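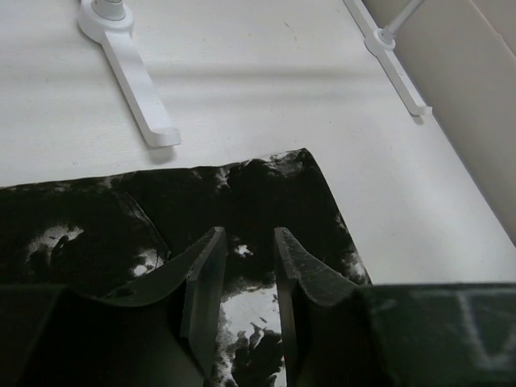
Tie-dyed fabric in black and white

Black tie-dye turning my whites gray (and slightly purple). Can this be stopped?
Laundry & Fabric Care
Posted by Gwilym Howells, 8/7/25

I let my niece talk me into a day of tie-dyeing at the Lollstead community hall, and came home with two shirts, a pillowcase and a set of napkins, all black and white, because I am a grown man and felt that colors would be undignified. We used fiber reactive dye, soda ash soak first, left everything in plastic bags overnight, rinsed in the sink until I got bored. All cotton except one of the shirts, whose label says "mixed fibers" and declines to elaborate.

First wash went fine as far as I could tell. Second wash, I put in a white dish towel to see what would happen, and what happened is that I now own a lilac dish towel. The white parts of the napkins have also gone the color of old dishwater. The black is still pretty black, apart from the mystery shirt, where it is more of a wet slate.

I have been using Vosow liquid, the unscented one, on cold. My machine is an old Hiken with a quick cycle that takes 20 minutes and a normal cycle that takes most of an afternoon, so you can guess which one I use.

Questions:
Is this the dye still coming out, or did I ruin something at the start?
Can I get the white parts white again without losing the black?
Vinegar. My neighbor says vinegar. The internet says vinegar. Is it vinegar?

3 replies

Junaid Jafri
Vinegar and a cup of salt, soak overnight. My mother did it with everything and nothing ever ran.

Sarmīte Luik
Marked as helpful

It's loose dye, and cold quick washes are a lovely way to keep it in the cloth until it finds a dish towel.

Fiber reactive dye bonds to cotton during that overnight rest in the bag. Whatever hasn't bonded by then never will, it just sits in the fabric waiting. Black is the worst for it because you need such a lot of powder to get a black that isn't gray, and most blacks are a mix of other colors anyway. Your lilac towel is one of the ingredients showing up on its own.

What I do:

Rinse in cold water first, to get the soda ash out along with the easy stuff. Longer than "until bored." Then soak in hot water, the hottest your tap will give you, in a bucket or the tub. Leave it an hour or so, dump it, do it again. Cold water barely shifts the leftover dye and hot water does. The first bucket will look like a crime. Keep going until you can see the bottom.

Then a hot wash on the long cycle with nothing else in the machine. Yes, the afternoon one. Plenty of water, don't cram it. Take the pieces out as soon as it stops, wet black lying against wet white for three hours is how napkins get that color.

For the white parts you already have: the hot soaks will often lift a good bit of the gray, so do those before you try anything clever. Do not reach for chlorine bleach unless you want brown and white tie-dye. Oxygen bleach is gentler but it can dull some dyes, so try it on whichever napkin you like least.

Vinegar sets acid dyes on wool and silk. On cotton with this kind of dye it does nothing for you except make the house smell of salad. Sorry Junaid. Your mother may have been washing wool, or she may have just bought good clothes.

The mystery shirt probably has polyester in it. These dyes don't take on polyester, only on the cotton part, so slate is as dark as it's going to get. I have one like that. I garden in it.

Jawad Bangash
Agree with all of that except the bucket, I do it in the machine and have never had a problem. Well, one problem, which was a bath mat.

I'd add, cut a scrap of white cotton and throw it in with each wash. When it comes out white you're done. Cheaper than dish towels. Mine took five washes the first time and two the next, and the only thing I changed was using less dye, since the instructions on the packet seemed to be meant for a tent.

Also those color catcher sheets are OK for the first mixed load afterward but don't use them instead of rinsing. They fill up.

Comment from Gwilym Howells
Two hot soaks in. The first bucket was ink. The second was weak tea, if you make tea out of grapes. Napkins are better, I would now call them off-white in front of company. The dish towel went in too for moral reasons and is still lilac. My niece would like it known that she suggested orange.

Comment from Junaid Jafri
It was cotton. She also ironed socks, for what it's worth.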